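**Nutetti notes: the offset that came back**

May 22, 2022

If you have walked past the Vurnbridge bay lately and wondered why the arms were creeping along at a crawl, this item is for you. We had a fault on Cai. It took us far too long to find, it scared one person (me), it hurt no one, and the hunt was the most fun I've had on this project since we first got bread into a toaster without squashing it.

Quick catch-up for new readers. Cai is our two-arm kitchen cell, Nutetti is the project that runs on it, and Skudix is the software we wrote to turn "put the cup over there" into joint motion. Most of the work is everyday tableware: pick up a cup, move it one square over, set it down, back off, do it again. It sounds dull and I promise it isn't. A cup that lands flat every time is a lovely thing to watch.

### What happened

We were in the middle of a long cup run. The arm came over its square with a cup in the gripper, went down as usual, and kept going down. There was a creak, then the clack of the brakes, then the protective stop message on the pendant. The cup was pinned between the fingers and the table. When we freed the arm and backed it off, the cup sprang more or less into shape again. We have retired it anyway.

The arm did exactly what it should once it felt the load. It stopped, held still and waited for a person. What bothered us was that it had tried to place a cup 21 millimeters below the surface of the table, and had sounded perfectly confident in the log while doing so.

My first guess was slip. Cups are smooth, the fingers are smooth, and a cup that slides down in the grip will touch early. So we cleaned the fingers, swapped the cup and restarted. Everything was fine for the rest of the session. I wrote "slip, fixed" in the log, and I'd like that entry struck from history.

It did it again the next morning. Then not for two days. Then three times before lunch.

### Reading the log properly

Fung-ping Yu joined the hunt at this point, and did the thing I should have done on the first morning, which was to read all of it. We had 1,761 placements on record since the last full calibration. Of those, 37 had ended in a protective stop. I'd been treating them as separate little accidents, each with its own excuse in the comments column: slip, cup crooked, cable snag, slip, slip, "odd."

Fung-ping sorted them by time since the last restart instead of by date. Wow. Every one of the 37 was in a session that began with a recovery from some earlier stop. Sessions that began from a cold start had none at all.

After that we knew where to dig. When Skudix starts cold, it asks the cell for the current table frame: where the work surface is, how it's tilted, how high it sits. When Skudix recovers from a stop, it loads a saved copy so that people don't have to wait. The saved copy is supposed to be refreshed each time we calibrate. It had been refreshed, but in a folder the recovery code no longer looked in. The file it did look in was from December, before we raised the work surface and covered it.

You can guess by how much we raised it.

So the arm would stop for some ordinary reason, somebody would clear the message and hit resume, and from then on the robot was working over a table that hadn't existed for months. It didn't fail every time, either, and that's what kept us fooled. Tall objects gripped near the top had enough give in the release step to get away with it. Cups held low did not.

### Why we're calling it a safety matter

There was some friendly disagreement here. The forces were limited, the stop worked, and the damage came to one tired cup. You could file the whole thing as a software bug and go home on time.

I don't want to, and I'm glad the rest of the group came round. A robot that has the wrong idea of where its table is also has the wrong idea of where its keep-out zones are, because ours are defined relative to the table frame. Every zone on the desk side was low by the same amount after a recovery. We never had a move that used that margin. I checked every path, twice, with a large coffee. But the people standing at that desk with the pendants were trusting a boundary that wasn't quite where the screen drew it, and resume was the very moment when they were most likely to be leaning in.

The other lesson is mine. We'd gotten far too comfortable with clearing stops. Message, acknowledge, resume, carry on chatting. A stop is the robot telling you that something surprised it, and we had 37 of them sitting in a column with the word "slip" typed next to them.

### What we changed

- Skudix has no saved table frame any more. Recovery reads the live one, same as a cold start. It costs a few seconds.
- After any protective stop, the arm makes a slow touch check at a tape crossing before it's allowed to pick anything up. If the height it finds disagrees with the frame, the session ends.
- The tool speed is capped at 300 millimeters per second until the new recovery code has been through a full set of trials. This is the crawl you've been seeing.
- Keep-out zones are now tied to the base of each arm. Moving the table can't move them.
- "Slip" is no longer accepted as a log comment on its own. You have to say what slipped and how you know.

The touch check is my favorite. We had blue tape on the table already for laying out objects, and Fung-ping pointed out that the crossings make very handy targets: easy to see from the wrist, easy to see from the side, and easy for a human to point at when arguing. We measured the true height at the crossings by hand and compared each one with what Skudix believed after a cold start and after a recovery. Cold, they agreed beautifully. Recovered, every one was off by the same distance in the same direction, and I may have cheered.

The toaster stays unplugged throughout, by the way. We're after its shape and its slot, and the bread that goes in has been toast for quite some time.

The tape grid on the Nutetti table:

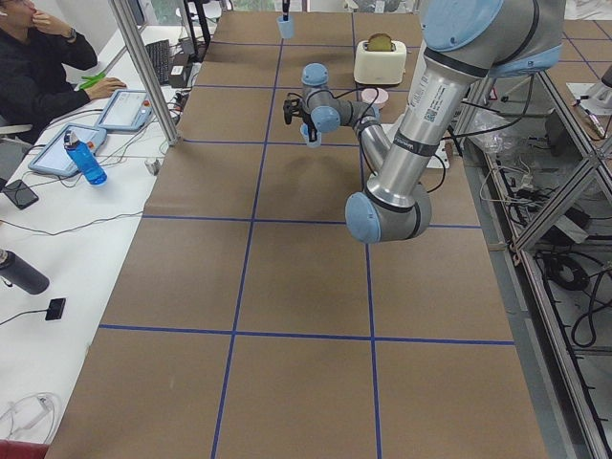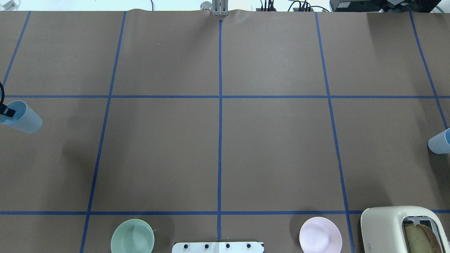
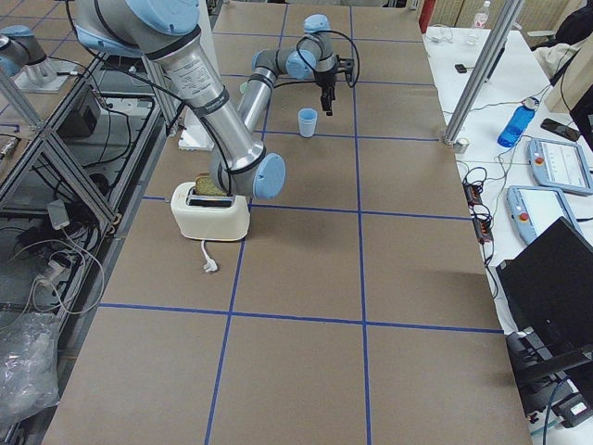
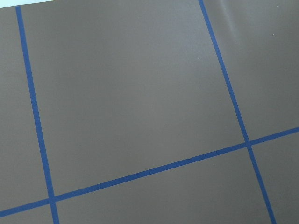

Next comes the part where we break it on purpose, and I can't wait. The plan is to trigger stops at every stage of a placement — approach, descent, release, retreat — and recover from each one with the table frame deliberately set wrong. The touch check should catch all of them. If even one gets through, the speed cap stays and we go back to the code. We'll start with soft foam blocks in the gripper and move on to cups once the foam results look good.

Two questions are still open, and I'd love to hear from anyone who has dealt with either. The first is how often to repeat the touch check in a long session with no stops in it. Paper and tape wear, people lean on tables, and a frame that was right at breakfast may be a little off by late afternoon. Once an hour feels like too little and once per placement would drive us all up the wall. The second is what the pendant should show during a recovery. Right now it gives you a cheerful "ready" as soon as the brakes release, well before the check has run. Fung-ping wants the button locked out until the heights agree. I'd like that too, but I'd also like the measured number on the screen in big digits, so that whoever is standing there gets used to reading it.

A small request as well. If you run another cell with Skudix on it, please look in your recovery folder and see what date is on the frame file. It takes a minute. If it's older than your last calibration, stop using resume until you've pulled the update, and start cold instead. The update is on the shared drive under the Nutetti folder, with the old recovery code left in and commented so you can see exactly what we got wrong.

The full log is there too, all 1,761 rows, including my slips. Fung-ping's sort is on the second tab.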